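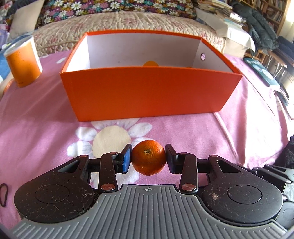

Projektbericht: Beschaffungsplanung für handgeführte Greifer

Projektgruppe: Kristýna Štěpánek, Nazar Nazarenko, Vendula Malý
Betreuung: Britta Bauerfeind
Stand: 21. November 2024

1. Aufgabenstellung

Der Lehrstuhl möchte im kommenden Studienjahr Greifdaten mit handgeführten Greifern aufnehmen. Unsere Gruppe sollte klären, wie viele Geräte dafür nötig sind, was sie mit Zubehör kosten und in welcher Reihenfolge bestellt wird. Die Auswertung der Daten ist Thema einer anderen Gruppe und wird hier nicht behandelt.

2. Bedarf

Geplant sind Aufnahmen in Privatwohnungen mit Alltagsgegenständen, vor allem Obst, Dosen und kleinen Schachteln. Jede Person arbeitet mit einem eigenen Greifer und nimmt ihn mit nach Hause. Bei vier Personen ergibt sich ein Bedarf von vier Geräten und einem Reservegerät. Ein gemeinsames Gerät für zwei Personen haben wir geprüft und verworfen, die Übergaben kosten zu viel Zeit.

3. Angebote

Wir haben zwei Anbieter angefragt. Skustari liefert den Greifer fertig montiert für 964 Euro. Reltano bietet einen Bausatz für 345 Euro an, Montage und Kalibrierung übernimmt der Käufer. Nazar Nazarenko hat für den Zusammenbau eines Bausatzes rund 16 Stunden angesetzt, Drucken der Gehäuseteile nicht mitgerechnet. Beide Angebote enthalten keine Kamera. Die Kameras können wir aus dem Bestand des Labors ausleihen, die Zusage von Otakar Oravec liegt schriftlich vor.

4. Verbrauchsmaterial

Im ersten Entwurf hatten wir nur die Geräte selbst eingeplant. Frau Bauerfeind hat zu Recht angemerkt, dass die Fingerpolster als Verschleißteile gelten müssen. Wir rechnen mit 36 Polstern für die gesamte Laufzeit, bestellt in einem Posten. Dazu kommen Schrauben, Speicherkarten und Reinigungsmaterial. Fusseln und Haare setzen sich bei Aufnahmen im Haushalt am Gehäuse fest, deshalb bekommt jede Person einen Pinsel und fusselfreie Tücher. Das Obst kaufen die Teilnehmenden selbst und reichen den Beleg ein.

5. Vorschlag

Wir schlagen vor, ein fertiges Gerät von Skustari und vier Bausätze von Reltano zu beschaffen. Das fertige Gerät dient als Referenz bei der Kalibrierung und später als Reserve. Gegenüber fünf fertigen Geräten sinken die Anschaffungskosten deutlich, dafür muss die Montagezeit im Arbeitsplan stehen. Die Bausätze werden gemeinsam bestellt, damit nur einmal Versand anfällt.

Zuerst wird das Referenzgerät bestellt. Danach folgen Bausätze und Polster, zuletzt das Kleinmaterial. Die Aufnahmen müssen bis Juli abgeschlossen sein, dann gehen die Kameras zurück ans Labor.

6. Offene Punkte

Die Versicherung der Geräte außerhalb der Hochschule ist noch nicht geklärt. Vendula Malý fragt dazu bei der Verwaltung nach. Von Reltano fehlt außerdem die Bestätigung, dass Ersatzpolster einzeln nachbestellt werden können. Falls nicht, muss der Posten in Abschnitt 4 erhöht werden.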